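The Paper Gripper
Home robots are being signed off in kitchens that don't exist. The rules let it happen.

Anyone who has read a product safety certificate knows the feeling of arriving at the last page with less than you started with. The cover letter is confident. The summary is confident. Then come the annexes, where the testing lives, and the confidence thins out into phrases like "representative conditions" and "equivalent by analysis."

I have spent a good part of the past year reading the paperwork for household robot arms, the kind meant to pick up socks, load dishwashers and hand things to people who can't bend down for them. The paperwork is long. The Driltis file, for a two-fingered arm on a wheeled base, runs to 302 pages before you reach the appendices. I read it so you don't have to, and also because the company's sales staff kept telling me the answer was in there.

My question was a small one. When the file says the arm was tested in homes, whose homes?

The answer sits in a table near the back. The arm completed 3,264 trials. Of those, 42 took place in a room with a door you could walk through. The rest were run in simulation, on rendered floors, among rendered furniture, with a rendered gripper closing on things that have weight only if somebody typed a weight in.

Let me be fair to simulation for a paragraph. It's cheap, it's repeatable, and no one loses a finger. You can run the same reach a thousand times with the lights turned down and the rug moved an inch. Every serious robotics lab uses it, and they would be foolish to stop. If I were building one of these machines I'd want it to knock over imaginary lamps for months before it got near mine.

My complaint is with what happens to those runs once they leave the lab. An engineer calls them simulated trials. The test house calls them trials. By the time the brochure is printed they have become experience, as in "backed by thousands of hours of experience in the home." 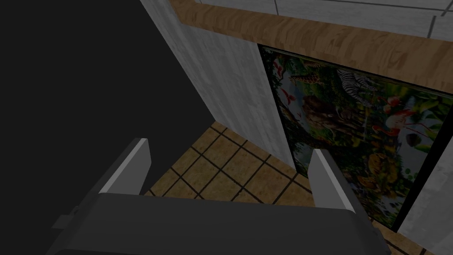 Good practice in this field ought to begin with a plain rule: say what was tested, where, and what was left out. Most of the voluntary codes I've read say something of the kind and then leave the test house to decide what it means. Take clutter, which any parent will tell you is the normal state of a floor. A rendered room can be rich in odd detail and still tell you very little about that. You can give it mottled tan tiles with dark grout, wood trim with knots in the grain, even a big framed jungle picture with a giraffe and a zebra in it, and the space between the gripper's open fingers can still hold nothing but floor. The art is lovely and I'd hang it in a kid's room. It doesn't tell me what the fingers do when they meet a wet dishcloth, a dog's ear or the cord of a window blind.

Test houses have an answer to this, and the answer is called coverage. Skindia, which reviews files for several arm makers, publishes a scheme under which a robot must face 2,027 distinct room layouts before it can carry the firm's mark. That sounds like a lot of rooms. I asked how they were made. A program makes them, it was explained to me, by shuffling a library of walls, floors, cabinets and decorations. Change the tile and it's a new layout. Change the picture on the wall and that, too, is a new layout.

Now, changing the picture isn't pointless. Vision systems get fooled by busy backgrounds, and a wall full of painted animals is a decent way to find out whether yours does. But it's a test of seeing. The scheme then counts it toward a mark that most shoppers will read as a promise about touching. Squeezing, dropping, dragging and pinching get a single section between them, and that section allows the maker to choose the objects.

Prunov has been held up to me several times as the company doing this properly. Its documents are better. They separate simulated trials from physical ones on the first page, in two columns, and they list the failures. They also set aside a gap between the two columns and admit that nobody there knows how to fill it. I found that section more reassuring than anything with a seal on it. I also noticed that it doesn't appear in the version given to stores.

The usual reply from the industry is that physical testing doesn't scale. Real apartments have to be rented, real objects break, and real people have to stand by with a hand over the stop button. All true. It's also what car makers said about crash tests, and they are still driving real cars into real walls, computers or no computers. The model tells them which crash to run. It doesn't get them out of running it.

The draft code now being passed around, known as Lennox after the working group that wrote it, could have settled some of this. Comments close in December. The text asks makers to "disclose the use of virtual environments where material to the claim." Read that a second time. The maker decides what's material, and the maker wrote the claim. I can't think of a brochure now in print that would have to change a word.

I'd swap the sentence for a few dull ones. Any number of trials given to the public should be split into simulated and physical, in type of the same size. Any layout count should say what was varied, so that a new wall picture can't pass for a new room. The objects used in grip tests should be picked by somebody who isn't selling the gripper. Narrow gaps should get their own physical test, with the arm reaching down between a cabinet and a wall, the very spot where a hand or a paw tends to go after the same lost toy. And when a maker pushes new software to an arm already in people's homes, some part of the physical testing should be done over. The Lennox draft handles updates in a footnote.

None of this is exotic. Toasters get most of it.

I put the list to the Driltis press office and got back a courteous note saying that the company "exceeds all applicable requirements." I believe it. I've read the applicable requirements, and on a quiet afternoon with the draft code open on one side of the desk and the 302 pages on the other, I had trouble finding one it would be possible to miss.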